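The Case for the Small Plate

A view from the Kellance Institute for Household Practice
Sep 3, 2018

There is a settled belief among those who furnish shared kitchens that a matching set of crockery is the mark of a well-run house. Tenders are written on this basis. Cupboards are measured for it. When a plate is broken, the replacement is expected to come from the same range, in the same white, at whatever price the maker now asks. This Institute has followed the same rule for many years and has recommended it to others. We now consider that the rule deserves to be set aside, at least where people prepare and share food at one table.

Our argument concerns the ordinary work that takes place before a meal. Ingredients come out of bags and cold stores and must be put somewhere. In most of the kitchens we visit they are put on the chopping board, in a heap, where they get in the way of the knife. The onion rolls against the herbs, the lemon ends up on the floor, and the washed leaves lie beside the unwashed ones. The remedy is old and costs very little: give each thing a plate, and set the plates out on a clear table before any cutting begins.

It is here that colour becomes useful. Where all the plates are white, a cook must look at what is on them. Where they differ, the plate itself carries part of the message. A household may decide that leaves go on the pale plate and fruit on the blue, and after a week the decision needs no further discussion. Children learn it quickly. So do guests, and so do those older residents who find a crowded worktop tiring to read. A yellow fruit on a blue ground can be found at a glance by a person whose sight is poor; the same cannot be said of a peeled turnip on white china.

In March the Institute put this view to the residents' kitchen at Itovar, which had until then kept 200 identical dinner plates for a dining room that rarely fills. The kitchen agreed to try mixed small plates at 2 of its preparation tables and to leave the third as it was. We make no great claim for the outcome. The cooks at the mixed tables asked to keep them. The cooks at the third table asked for some of their own, and were told to wait, a decision which in hindsight was needlessly strict.

There are fair objections, and we have heard most of them from the Bogdan housing service, which buys for a great many kitchens and must answer for what it spends. Mixed plates do not always stack. Rims differ in height, and a tall pile of unlike plates is a danger in a narrow cupboard. We accept this. The answer is to mix colours and hold to one or two shapes, a course that most suppliers can meet without difficulty. Hustine, whose catalogue lists more than 2000 items of tableware, sells its small plates singly, and we would urge other firms to do likewise. The practice of selling only in boxed sets has done more to fill cupboards with unused crockery than any change in taste.

A second objection is that a table of odd colours looks untidy. This is a matter of opinion, and ours has changed. A bare table with a few plates on it, each holding one thing or waiting to hold it, is a calm sight. What makes a kitchen look untidy is food without a place. We would add that an empty plate set out with the others is no waste of space – it is room for the item that has been forgotten, and there is always one.

The third objection is washing up. More plates mean more to wash, and no argument of ours will alter that. A plate that has held a whole lemon or a clean leaf, however, wants little more than a rinse, and it spares the cook a good deal of wiping elsewhere.

We therefore ask those who write the rules for shared kitchens to drop the requirement for matching sets from their next round of buying. Replacement plates should be chosen for size and strength, with colour left to the people who will use them. Kitchens that already hold odd plates at the back of a cupboard should be encouraged to bring them forward. The Institute will amend its own guidance on equipment for preparation tables in the same terms, and copies of the present guidance should be marked as withdrawn once the new text is issued.

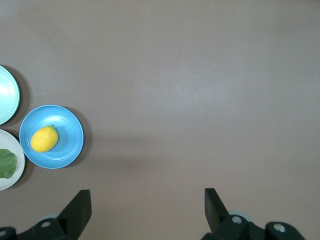

Plates in mint green, blue and off-white, with a lemon and a green leaf.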